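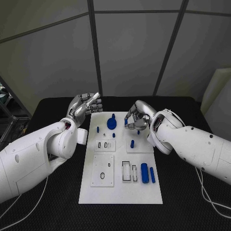 Call for participants: two-arm assembly build, Kirnow shared workshop

Posted Nov 2, 2021

We are looking for five people to join the robot build at the Kirnow workshop from the new year through to the end of April. The robot is a two-armed machine with multi-fingered hands. The upper body is together and both arms move. What we need now is people to help get it through a full set of peg and plate assembly tasks, and to look after the cables, the fixtures and the notes while that happens.

This is a members' project. It is unpaid, but there is no fee to take part and we cover materials. You do not need to be a Kirnow member when you apply. If you are picked, your membership is waived until the end of April.

About the project

The build goes by the name Flurley. It started as a one-arm project in a member's garage and moved to the workshop when the second arm was added. The budget to date is $2,685, not counting the arms and hands, which are on long-term loan to us from another member. Most of that went on the table, power supplies, printer filament and replacement fasteners.

The work is done on a task board. It is a white board that sits on the black table, with raised plates and recesses that take blue pegs, cylinders and a gear. The board gets rearranged often. Part of the job is working out which layouts are worth keeping and which ones ask too much of the fingers.

At present an operator guides the arms by hand controller. We record each attempt and use the recordings to work toward the robot doing the same task without an operator. We have 498 recorded attempts so far. Many of them are short, and a fair number need to be re-labelled before they are any use.

Roles

We have one place in each of the following.

1. Operator. You will run the arms through set tasks, such as picking up a peg and placing it in a plate. Patience matters more than speed. Sessions are 30 minutes at a stretch, then you swap out or take a break. We will train you on the controller.

2. Fixture maker. You will design and print plates, pegs and test pieces. You should be able to use some kind of CAD program and know how to measure a part properly. Calipers are supplied. We print in white and blue and would like to stay with those colours.

3. Cable and hardware person. The cabling on both arms is external and needs re-routing so it does not snag when the arms cross the table. You should be comfortable with a crimper, small screws and taking covers off and putting them back on in the right order.

4. Software helper. You will work on the recording and playback code, which is in Python with a small amount of C++. You should be able to read other people's code and leave it in a better state. Experience with motion planning would be useful but is not required.

5. Note keeper. You will label recordings, keep the parts list up to date and write up each session. This role can be done partly from home. It suits someone who is organized and writes clearly.
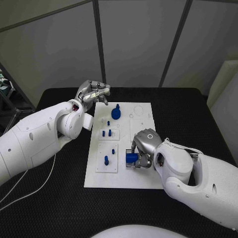 Who can apply

You must be 18 or older and able to get to the workshop on your own. We meet twice a week in the evening, and we ask that you make it to at least one of those. Students are welcome. So are retired tradespeople, and people who have never touched a robot but have built other things with their hands.

You do not need a degree or a portfolio. If you have made something, tell us what it was and what went wrong with it.

Workshop conditions

The robot bay is on the ground floor and there are no steps from the street door. The washroom on that level is accessible. There is bike storage inside and free parking on the street after six. The rest of the shop can be loud in the evenings. Ear protection is available at the front desk.

Everyone on the project does the workshop safety induction before their first session. Keep clear of the table while the arms are powered. Long hair is tied back and no loose sleeves or lanyards in the bay. The stop button is tested at the start of each session and the test is written in the log.

What you get

Access to the whole workshop during the project, including the printers and the electronics benches. Training on the controller and the recording software. Your name on the build write-up if you want it there. Fixture designs and session notes will be shared with all participants, and you may use them in your own work. Code stays under the licence it is already under.

Fivent is supplying filament for the length of the project. Pongsiri, the café two doors down, gives participants the members' discount on meals.

How to apply

Send a short email to the project lead, Elīna Tamošiūnaitė, through the contact form on the Kirnow site. Put "Flurley" and the role you want in the subject line. You can list a second choice. Include:

- your name and a phone number
- which evenings you can usually make
- one thing you have built or repaired, in a paragraph or two
- any access needs we should plan for

Please don't attach large files. A link is fine.

We will reply to everyone. People on the short list will be asked to come in for one evening, see the robot running and try the controller. If a role is still open after that, it will be posted again on this page.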